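Flusgate workshop: gallery
Jakov, the two-finger picker: setting up and looking after

Home | Machines | Gallery | Notes | Contact

Jakov is the small picking arm at the end of the bench at Flusgate. It has a two-finger gripper from Turnach and a simulated copy of itself in Kaushik, the program we use to try out a move before the real arm gets to make it. This page is about keeping the gripper in order. Anyone after clever things the arm can do should look at the Notes section, where there are fewer of them than the leaflet led us to expect.

A word on the leaflet. It calls the gripper "maintenance free". It then gives a service table on the back page. I have followed the table.

Before touching anything

Stop the arm, switch it off at the wall, and wait for the lights on the base to go out. The stop button on its own holds the motors, and a held motor can still be let go by the next person who finds the button pressed in and wonders why. Take the plug with you if you are going for tea.

Move the arm to its rest position first if you can. The wrist sags when the power goes. Not far, and Turnach say it shouldn't, but I have seen it rest its fingers on the bench more than once, and the tips are the part that costs money.

Fitting the fingers

Each finger is held by four screws. Put all of them in loose, push the finger hard back against its step, then do them up in turn, a bit at a time and corner to corner. If you tighten one fully before starting the next, the finger goes on slightly twisted. It will look fine. It will then pick up anything thick and drop anything thin, and you will spend an afternoon blaming the program.

The fingers are marked L and R on the back. I am not convinced there is any difference between them, but I keep them on their own sides so that the wear stays where it was.

Thread glue: the manual wants it, I use a very small dab, and I have had to drill out one screw put in by somebody who was more generous. Draw your own conclusions.

Zeroing

With the fingers on, power up and run the closing routine with nothing between them. They should meet flat along the tips. Try to slide a strip of thin paper down the join. If it goes in at one end and stops halfway, one finger is twisted and it's back to the screws.

Then open fully, close again, and compare the two readings on the panel. I want the same number both times. The manual allows some spread and says the arm will "learn" the difference. I have yet to see it learn anything I hadn't typed in.

Save the zero only after the second reading. There are two save buttons on that screen and the one on the left stores the speed settings instead, without saying so.

The service table, with my remarks

Every 2,000 closings: wipe the slides, check the finger screws, look at the tips. I agree with this one. The slides pick up a grey paste which is mostly dust and old grease, and a dry cloth shifts it. Don't use spray cleaner. It gets behind the covers and takes the good grease out with the bad.

Every 4,000 closings: new grease on the slides, check the belt, zero again. The grease is fine. The belt check asks you to press it with a finger and judge whether it is "firm", which will get a different answer from everyone who tries it. I compare it with the spare belt in the drawer, stretched by hand, and I wouldn't call that science either.

Every December: send the gripper back to Turnach for inspection. We did it once. It came back clean, with a sticker on it, and zeroed differently from how it left. I now do the same checks here and put the postage towards tips.

Open position

This is the setting that gets changed most and written down least. Fully open is the safe choice and also the slow one, as the fingers have further to travel on every pick. Half open is quicker and will clip the side of anything that isn't exactly where the program thinks it is. The sales people were keen on half open. We run fully open.

Check it in Kaushik before changing it on the arm. Load the arm, set the fingers open, leave the bench and parts out, and look down between the tips. You want clear space between them, one finger coming in from each side, at much the same height.

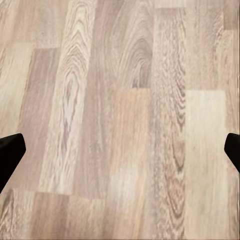
Last changed: 29/06/2026

Open position in Kaushik, over the planked floor. Both fingers in view and well apart, nothing in the grip.

The right finger comes out looking smaller than the left in this view. I wouldn't measure anything from it. If you want the opening, read it off the panel or put a rule across the real tips.

Tips show as plain black here, so wear and dirt can't be judged from the simulation at all. I mention it as I have been told, quite firmly, that regular checks "can be moved to the digital side". The floor gets a good deal more wood grain than the gripper gets detail, and I know which of the two I have to repair.

What the simulation is good for

Finding out whether a move takes the wrist through the bench. It has saved us at least one bent finger there and I give it credit for that. It is also handy for showing someone which way the fingers face before they reach in with a screwdriver.

What it won't tell you: a loose screw, a tired belt, grease in the wrong place, or a cable rubbing on the elbow. The simulated arm in our set-up has no cable. The real one has a thick one that needs a new sleeve every so often, and you find out by running your hand along it with the power off.

If the grip starts slipping

Wipe the tips first. Then check the screws, then do the paper strip, then zero again. Only after that look at the force setting. Most people go to force straight away, turn it up until the slipping stops, and wear out a pair of tips in the process. Ours is set at 5 on the panel, on a scale the manual doesn't explain, and it has stayed there.

If the fingers stop short of closing and the panel shows no fault, look for grit in the left slide. The fault light is meant to catch this. It hasn't yet.

Spare tips, the short screwdriver and the paper strips are in the top drawer under the arm. Put the screwdriver back.

Back to Gallery | Next machine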